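# Shared kitchens should be metered by the drawer

Most arguments in shared housing are blamed on character. I think the greater part of them are about storage, and that storage can be specified as plainly as a water supply.

At Tollamholm, where I lived for 29 months, the kitchen served seven tenants. The agreement gave each of us a bedroom, described to the nearest centimetre, and "use of kitchen". The second phrase did all the damage. A bedroom has a boundary and a door. Use of kitchen has neither, so each new arrival took what shelf was left and the earlier tenants kept what they had spread into.

Ross Gillies measured the cupboards one July and found that the longest-standing tenant held 30 per cent of the shelf length. The newest had a single shelf above the boiler, too warm for potatoes or oil. Both paid the same rent.

The remedy I favour is an allocation written into the tenancy: so many centimetres of dry shelf, one fridge shelf, one drawer, with the positions marked on a plan. Common equipment (kettle, pans, colander) gets its own marked space and is listed with the inventory. Anything outside an allocation for more than a week may be moved to a box by the door.

Marion Drummond, who let rooms in Erdem for many years, objected that this turns a home into a warehouse. I accept the comparison. A warehouse is a place where things can be found. Her own houses ran on goodwill, and goodwill worked while she lived downstairs to enforce it.

Crockery is the hard case. It is bulky, it breaks, and people bring sets they care about. Flat stacks hide the lower pieces and invite borrowing from the top. Standing plates on edge uses the depth of a shelf better and lets an owner see what is missing.
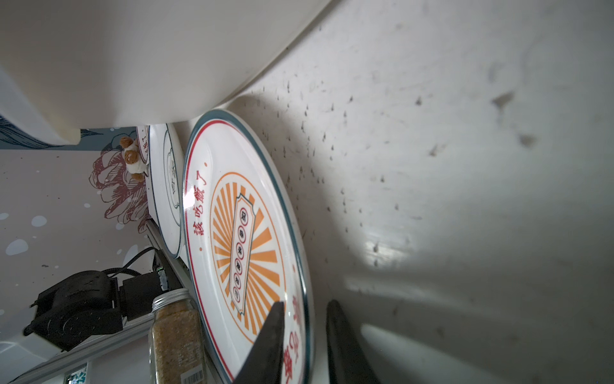
Craig Imrie wrote to say that fixed allocations fail when one tenant cooks every night and another lives on toast, and that he would let people trade space by agreement. I would allow trades, provided they are written on the plan and lapse when either party leaves. Unwritten trades are how the 30 per cent came about.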